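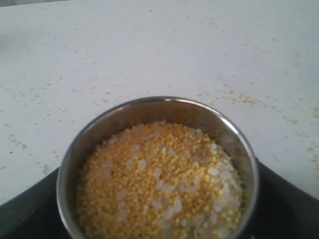 Rice and small yellow grain in one bowl

Has anyone used the Grikik sorting kit for mixed grain?

Posted by Dolores Yazzie

I run a small seed and grain lab in Alcantara and I'm thinking hard about the Grikik two-arm kit. It's on a 10-day trial offer through July and I am so tempted! Our samples come in mixed (rice with something much finer, mostly) and we separate them by hand with sieves. I'd love to hand that over. Can the kit hold an ordinary sieve or strainer well enough to shake it, or do you have to buy special tools? And how bad is the mess? My bench is shared, so I can't have grain everywhere.

Gebremedhin Beyene

We've had ours since spring and I'm a big fan, so take this with that in mind. The stock fingers are plain and dark, and they close on a thin metal rim better than I ever expected. We bought no special tools at all! A kitchen strainer works, and so does a proper lab sieve, though you teach them as separate jobs. With the strainer we tilt it over a deep white plastic tub, rim pinched between the fingers. The small stuff goes for the mesh, the rice stays up top, and you tune the shake until you like the result. Ours took 2 afternoons to teach, and most of that was me changing my mind about the angle.

About the mess: yes, there is one. Fine yellow grain gets on the walls of the tub and it gets on the table. Use a deeper tub than you think you need, and start with the slow shake setting. 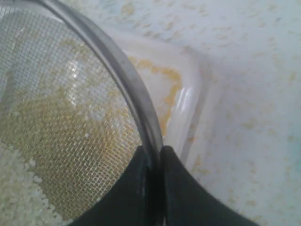

Setup tips if you go for the trial

Put the sieve on a shallow tray with a raised rim, so part of the spill has somewhere to land. Pick a mesh your rice won't pass and check it by hand first with a spoonful. Keep batches small. We run 22 batches on a good day and I'd still take that over one huge bowl. Leave the cable slack where the arm turns. And do ask for the Uson shake routine when you order, it's free but they don't load it unless you say so (I went a whole month without it, and what a difference!).

A round steel sieve is heavier than a strainer, so teach the grip again from scratch when you swap. I keep a brush and a dustpan right by the bench and cleanup takes 5 minutes.
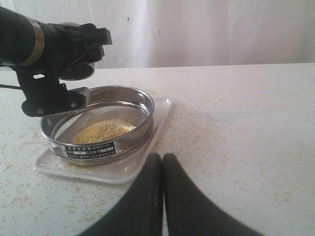
Pisa agrees on the small batches but would skip the trial and go straight to the one-year plan, as ten days went by mostly on setup there. Support answered by email the same evening, even at 9 p.m. The shake routine was a bit rough on the finest mesh until it was turned down to the lowest speed. After that, great fun to watch.

Ukulele_Mo

does it work with flour? asking for a bakery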